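Folding cloths: tips from the two-arm bench
Skundham workshop notes, updated 2024-08-14

These tips come out of the Semeniuk study, which compared ways of teaching a pair of robot arms to handle small household cloths. Most of them apply equally to folding by hand.

Hold before you smooth. A cloth dropped in a heap and patted flat keeps its creases underneath. One lifted by an edge lets most of them fall out under its own weight. In the study, 50 demonstrations that began with a lift gave better folds than 100 that began with patting.

Find the second corner low down. With one edge held up, the free corner tends to hang below the grip and a little to one side. Bring the other hand in from underneath, open, and close it only once the cloth has stopped swinging.

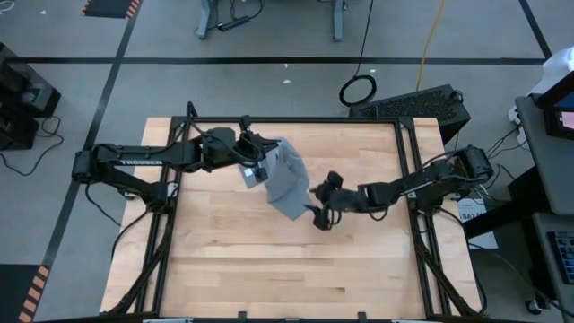
Waiting was the cheapest change we tested. A short pause before the second grasp cut missed corners from 118 in 1000 attempts to 50. The arms, the cloths and the training method were left as they were. The Cikar scoring sheet counts a grasp as missed if the fingers close on air or on a single thread.

Pull outwards, then down. Tension the top edge first and lower the cloth with the tension kept on. Slackening early puts a ripple across the middle that has to be worked out afterwards.

Use a bare surface. Plain wood gave fewer snags than a padded cover. Wipe crumbs away first, as grit under a thin cloth shows up as a false edge.

Wash new cloths once before use. Dressing left in the fabric makes it stiff, and a fold learnt on stiff cloth did not carry over to soft cloth. The Dakness batch, bought in May, was washed without softener.

Towels with a heavy hem were not tested.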